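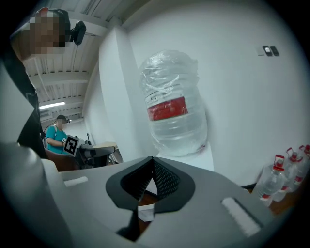 Print this page | E-mail this article

Drivon (hand-held gripper)

Drivon is a gripper you hold in your fist and build yourself, and I've put together two of them, so take this entry as coming from a fan! It began at Rurkorero, a shared workshop in Loltlow, as a cheaper way to try out soft fingers before bolting them to an arm. The fingers are fin-ray style (a springy lattice that curls around whatever it pushes on), and mine took 37 tries to print cleanly. The shell needs 40 screws, which felt like a lot until I left a few out and the whole thing rattled.

Mine weighs 333 grams without the cable. It'll open up to 255 millimeters if you swap in the long rails from Jang, a sister project with the same trigger. I still like the short rails better for bottles and mugs. Print the fingers flat, by the way.

See also: Jang; Rurkorero

Last updated: July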